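**Is the overnight ferry to Luvska worth it, or do I just fly like a normal person?**

Posted by Graziella Mazza, 23rd June

We have 4 nights in January and my husband has fallen in love with the idea of a boat. I have not. The cabin on the Medrano line comes with two bunks and, according to the website, "atmosphere."

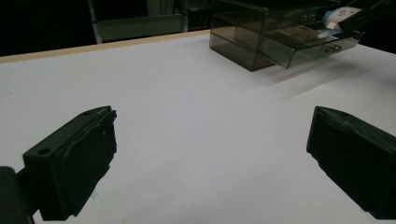

*2 min read*

Flying means a change in Stovik and a bus at the far end. Has anyone done the crossing in winter? Did you sleep? Did you still like each other at breakfast?

**Benedetta Bianchini**

Did it two winters ago. Get an outside cabin on a low deck, near the middle, where the rolling is gentler. Eat before you board, unless you enjoy paying restaurant prices for soup that moves. Ours docked at dawn and the old harbor looked wonderful, though I'd have admired a parking lot by then. 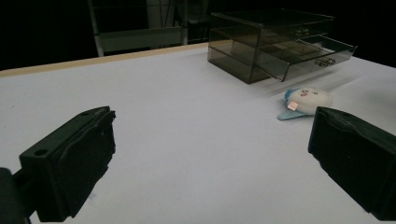 Bring earplugs too, as the car deck alarms go off whenever a wave has an opinion. With only four nights I'd sail out and fly home. You get your husband's romance once, and he may not ask for it again.

**Vokix**

fly

**harbor_rat_1217**

Check whether the boat runs at all that month. Winter schedules get cut, and a canceled sailing will eat a whole night of your trip. Also, the bus from the airport is fine. It has heat and it stays level.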